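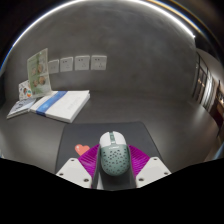 Rivden Day Pack
Made by Zurkmont

A small pack for city sightseeing, long walks and lookout climbs. It weighs 810 grams empty and sits close to the back, handy on narrow stairs and crowded trams.

The main section takes a rain jacket, a jumper, lunch and a guidebook. A zipped pocket against the back panel holds a passport and travel cards. There are two stretch side pockets for drink bottles — the left one is deeper.

Details
4 outside pockets
Padded sleeve fits laptops up to 13 inches
Chest strap with whistle buckle
Rain cover stored in the base
Colours: charcoal, rust, olive

Many museums and towers ask visitors to leave larger bags at the door. Rules differ, so check with the attraction before you go.

Care
Sponse clean with cool water and mild soap. Do not tumble dry. Hang to dry with all zips open.

The Calik money belt clips to the inside loop and is sold separately. Olive is back in stock in May. Free delivery on orders over $200.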